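# Candy, Soccer and a Very Patient Robot 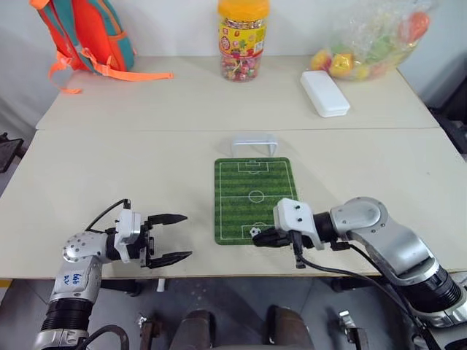 *Ready for kickoff on the small pitch at the Broltex open day in Pluddale.*

I should say up front that I went for the free coffee. My neighbor Kirsty Ngata had a spare ticket to the Broltex open day, it was raining, and the old wool store in Pluddale where they've set up shop is a ten-minute drive from my place. I figured I'd look at a robot, drink something warm and be home by lunch. I got home after dark!

There was a line out the door when we arrived (mostly parents, plus one whole scout group from Hinds in matching raincoats), and we were sent in by groups. Ours was taken by Rawiri Mudgway, who used to teach shop class and still has the voice for it. He told us the company has 9 people on staff and that all of them had been up late cleaning.

The room I liked best was the third one along, where the robot was playing soccer. Well – a kind of soccer. The pitch is a little striped mat you could roll up and put in your coat pocket, with a tiny black-and-white ball and a white goal to match. The arms are big silver things with elbows, and I'd assumed they'd be useless at anything so dainty. I'd also assumed the toys would be special robot toys, but there was a kid's orange and green backpack on the back table, and a jar of candy with an orange lid, and a clear bag of toy fruit. It could have been my sister's kitchen table any afternoon after school.

"People always ask why we don't use blocks," Rawiri said. "We did use blocks. Then we'd give it a bag with straps and it would go to pieces."

Straps, apparently, are awful. So is clear plastic, which the cameras have a hard time with, and so is anything that rolls. I asked how many tries the team had logged on small-object jobs like this one and he went and looked it up for me on the wall chart: 2226. He said it the way my dad says his golf score.

Then they ran it. I'm not going to pretend it was the World Cup. The first shot went wide and a scout had to crawl under the table to get the ball back. On the second, the fingers closed on nothing and the whole room groaned. On the third it gave the ball a sort of nudge and in it went, and I'm a little embarrassed by how loud I yelled. Kirsty has it on her phone.

What surprised me was how slow it all is. You see clips online and everything's zipping along, but in the room you wait. The arm moves, it stops, it seems to think, it moves again. The kids were much better at this than the grown-ups. One boy of maybe six stood with his chin on the barrier for the entire demo and had to be led away.

Over coffee (good coffee, by the way, and the ginger slice was better) I got talking to Irena Kalinowski, who runs the software side and moved here from Gultley two years ago. I asked her when I could have one to pick up after my kids. She laughed for quite a while. Her team's target is 3000 tries before they change the setup and start on packing a school bag, and she'd be happy if it managed the zipper by December. The zipper! I can't get my ten-year-old to do the zipper.

I did go back for a second look at the soccer before we left, and there were still people three deep at the barrier. Rawiri told me they'd planned for 200 visitors and had run out of name stickers before noon, so the last few groups were wearing masking tape. Mine said "Guest" and I found it on my sleeve the next morning at the supermarket.

They're doing another open day in spring. Kirsty has already asked about tickets, and my two have been told they can come if they keep their hands off the candy.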